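Sunday, 4 pm. Gellow sourdough, batch 9

Best loaf yet! Iason Karras was right about the rye: 80 g in the starter woke it right up, and the dough doubled before lunch. Kept the Zarkora flour for the rest, with 200 g of water held back at first, then worked in by hand. 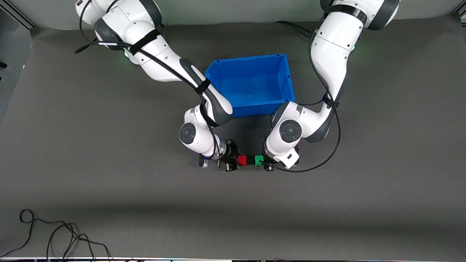 How long did the shaped dough rest before baking? 4 hours on the bench, under a damp cloth.

Crumb is open all the way to the bottom crust, and the smell is wonderful, a bit like yogurt. Next time try the Deligiannis salt and a darker bake. Iason, I saved you the heel.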